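Ciswood Automation Pilot
Progress report to the Jonthorpe Fund, second period
Prepared by Kwaku Aryee, Jan 24, 2022

Where we are

The short version is that we still do not own a robot arm, and I would like to argue that this is good news for your money. The plan you approved had us placing the order in December. We held it back when the quotes came in and two of them turned out to leave out the controller, which I had assumed was the sort of thing an arm came with. I have since read a great many footnotes.

What we do have is a working simulation setup, a shortlist, and a much better idea of what the remaining budget has to cover.

Spending

We spent $2,193 this period. Most of that went to a graphics card for the workstation, bought secondhand after the new one we had budgeted for doubled in price while the purchase form was being signed. The rest is itemized in the attached sheet, including $159 for a power supply the card needed and $172 for freight on a mounting plate. The plate itself cost less than its freight. It is a very nice plate and is currently bolted to nothing.

No funds have moved between budget lines. I would like to move some, and the request is at the end.

The shortlist

We started with a longer list and are down to 2 arms, the Tatico and the Lã. The Tatico has the better reach and the better manual. The Lã is cheaper, and its supplier answers email, a feature I now rate above payload. Both will fit the bench at Ciswood without moving the sink, and moving the sink was quoted separately at a figure I have chosen not to print.

Lead times are the real trouble. The Tatico supplier will give a ship date only after a deposit. The Lã supplier gave a ship date, then a second one, and now says "spring" with what I took to be sincerity.

Fingers, and what we buy with them

The original budget had one line for "gripper" and treated it as an accessory, like floor mats in a car. Working in simulation has cured me of that. The choice of fingers decides which parts we can pick up at all, and a set that suits a plain block can be hopeless with anything that has rings, gaps or a narrow middle. Each swap also means a fresh round of setup, so I want to settle the geometry before we pay anyone to machine it.

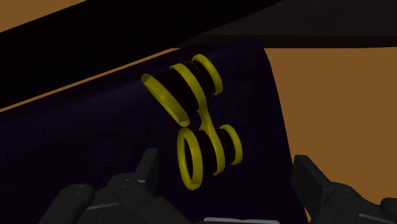
I am therefore asking for quotes on the arm and the fingers separately, even from suppliers who would much prefer to sell us a bundle. The bundles look cheaper on the front page. They become less so once you add the adapter, the cable for the adapter, and the software license that lets the cable know about the adapter.

Simulation has its limits, and I don't want to oversell it. A simulated part costs nothing to drop, and a simulated arm has never arrived with the wrong plug. We will keep a reserve for those experiences.

What I need from you

First, permission to move the unspent travel money into the gripper line. There was no travel. Second, agreement that the deposit on the arm can be paid next period without a further review, provided the written quote includes a controller. I have asked both suppliers to put that word in bold.

If the deposit goes out on that basis, the bench wiring and the guarding can be finished while we wait for delivery. The guarding quote is good until the end of next month, and I have it in writing, footnotes and all.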